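18/04/2024

Finished Hosstead last night, all 136 chapters of it (they're tiny, some are half a page). I'm moving it up to the number 4 spot on the shared reading list, ahead of Vustano, and I know Angus is going to fight me on that! The flooded library section just wrecked me. I read it twice and then called Mavis, who hasn't even started it yet, sorry Mavis.

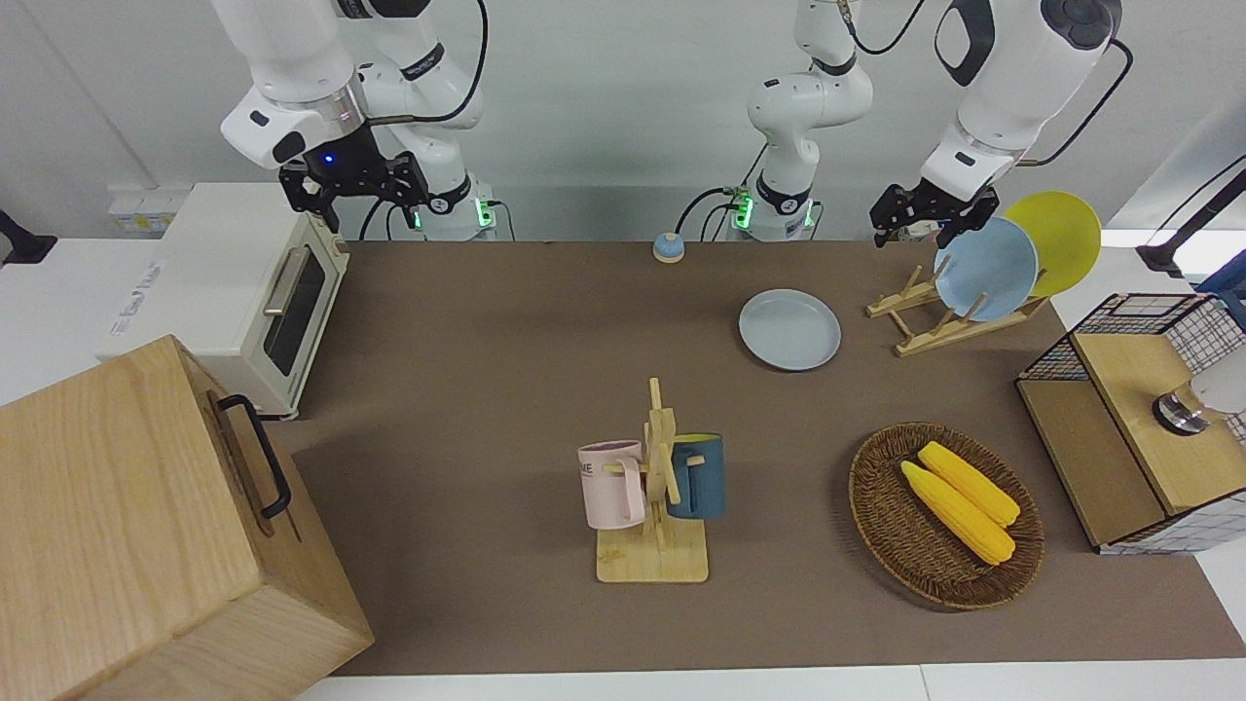
Do you need to read Orkisden before Hosstead? The two books share a city and one minor character, and Hosstead reads fine without it.

Still owe Jonalyn my notes on Cabrera. I stalled at page 77 and the narrator is driving me nuts, so I might hand it over to Amado and see if he gets further. Milagros wants the final list by October, with a short blurb per book. Mine are all way too long.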